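My first proper hem, and I'm thrilled!

I have finally learned to sew by hand, at the grand age of 33, and I can't stop going on about it.

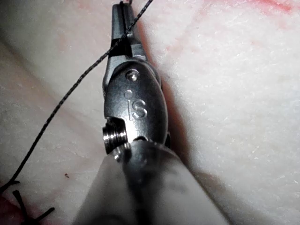
Killian Roussel wrote in to ask whether I double my thread, as his always ends up in knots. I did at first! Now I use a single strand, a bit shorter than my arm, and run it over beeswax (lovely smell, too). The Thursday class in Jemthorpe got me started, and I went home and took up 60 cm of curtain in one evening – wonky at one end, but it's MY wonky end. Next up is blind stitch on my grey trousers, and then maybe a quilt, if I can find enough old shirts.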